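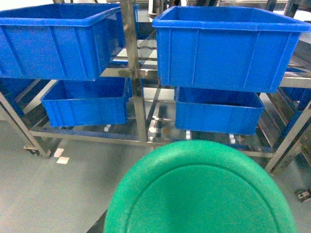

Chapter 4
A Place for the Small Stuff

Every storeroom begins with good intentions and a stack of matching crates. The crates are bought in one color, set out on a rack, and admired. Then people start putting things in them.

When Heloísa Moura took over the parts room at Motutmont, the stock list ran to 2,842 lines. Big items gave her little trouble. A pump is hard to lose, and whoever loses one tends to hear about it. Her trouble was with caps, lids, washers and plugs, which had spread through 36 crates according to a system known only to a clerk who had retired in July. More than 2,000 of the lines were for parts you could hide in a closed fist.

This chapter is about sorting, the dullest job in any storeroom and the one most often put off until after lunch. We start with a single part on a clear table and ask what you need to know before it can go anywhere.

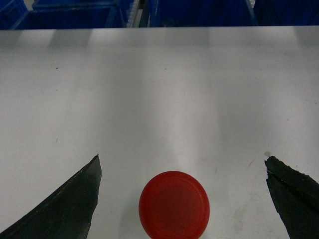 Color is the first thing most people reach for, and it works well until the supplier changes it. Size is better, though "small" means one thing to a plumber and another to a watchmaker. Use is best of all — provided somebody in the building still remembers what the part is for.

Section 4.1 takes up these three ways of sorting and the quarrels they cause. Section 4.2 deals with labels, including the kind that say "Misc." Section 4.3 follows Moura through her first count, in which 96 lines turned out to be the same lid.

Before reading on, empty one drawer at home and sort what you find. Keep your notes. You will want them for the exercises in Section 4.2, and the drawer may want them too.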